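Course Handout, Unit 4
Housekeeping Operations: Linen Stock and Par Levels
Prepared by Dzintra Eglītis, Department of Hospitality Management

Required reading before the session: the linen chapter in the course packet, and the inventory sheets for the Lubis property.

Purpose of the unit

Students will learn to set a par level for guest room linen, to carry out a physical count, and to explain a difference between the count and the book record. The unit assumes that the terms introduced in Unit 3 (turnover, occupancy, discard rate) are already familiar.

Par levels

One par is the quantity of an item needed to furnish every guest room once. A property that holds only one par cannot change a bed until the soiled sheets have come back from the laundry. Most properties with a laundry on site therefore hold between three and four par: one in the rooms, one in the laundry, one on the shelves, and a further reserve for damage and late returns. Properties that send linen out usually require more, as the items spend longer in transit.

The Lubis property has 65 rooms. If each room requires two bath towels and the house holds four par, the required stock is 520 bath towels. Students should be able to repeat this calculation for any item on the inventory sheet.

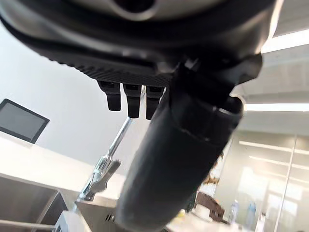 The calculation gives a target and says nothing about condition. A towel that is stained or frayed remains in the book record until it is formally discarded, and a store that appears full on paper may fall short on a busy weekend. Discards should be recorded at the time they are made, with the item, the quantity and the cause.

Physical counts

All linen movement stops during a count. Items are counted in every location – rooms, carts, floor closets, laundry and main store – and two persons sign each sheet. Kamarul Oei's case notes on the Zunamar hotel describe a count in which the floor closets were left out. The book record for pillowcases stood at 951 and the count came to 400 fewer. A second count that included the closets recovered most of the shortage.

Loss and replacement

Differences that remain after a recount are entered as loss. The usual causes are theft, unrecorded discards, misuse as cleaning cloths, and errors in deliveries from the outside laundry. Replacement orders should restore the par level only. Any increase in par is a separate decision and requires the approval of the executive housekeeper.

Assignment

Complete the par worksheet for sheets, pillowcases and hand towels at the Lubis property. Show all working. Attach one page on how the figures would change if the laundry were contracted out. Worksheets are due at the start of the January review session.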